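Trondano pick-and-place, fault subset

Maintainer: Marichka Skoryk
Cell wiring and E-stop chain: Maksym Hnatiuk
Released January 21, 2021

What is in here

2,508 episodes from the two-arm cell, of which 77 are tagged grip_lost. The full set is kept elsewhere and is much better behaved. This subset is for people working on slip detection, or who have a dataset of their own that looks too good and want to feel worse about it.

The fault

With grip_lost, the controller reports a closed gripper and a held object while the object is on its way somewhere else. The arm then completes the placement with great care, opens over the target and logs a success. For a good part of March we believed our own success rate, and Kyrylo Prokopenko made a slide of it. The slide has been retired.

The cause was a stale force reading. When the wrist board dropped a packet, the driver repeated the last good value, so a firm grip stayed firm forever. The wrist camera was not much of a second opinion. It sees the gap between the fingers from very close up, and in low light the black fingers go to solid black.

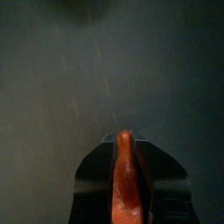
Wrist view, glossy orange object between the fingers. Dim and grainy, as are many of the wrist streams.

The fixed camera is the one to trust for labels. Mairéad Doherty relabeled every tagged episode from it by hand, then did the first 10 again after we changed our minds about what "lost" means. An object counts as lost once it has left both fingers, even if it lands in the right place. Landing in the right place by accident is tagged lucky, and there are 11 of those.

Safety note

The same stale value fed the pinch limit. That is the part we don't find funny. With the old driver, a finger of yours between the gripper fingers would have been read as whatever the gripper felt last. No one was hurt. If you run driver 0.4 or older, stay out of the cell with the arms powered, and do not rely on the software limit for anything. The hardware stop was not affected – Maksym tested it with the driver killed.

The fixed driver marks a repeated reading as invalid and halts both arms. Expect more halts. They are annoying and you should leave them on.
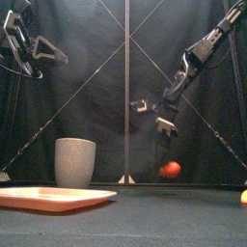
Known problems

Wrist and fixed streams can drift apart in long episodes. Align on the gripper close event.
The field force_raw is kept as recorded, stale values included. Use force_valid if you want numbers that mean something.
The success field is the controller's opinion. It was left in for historical interest.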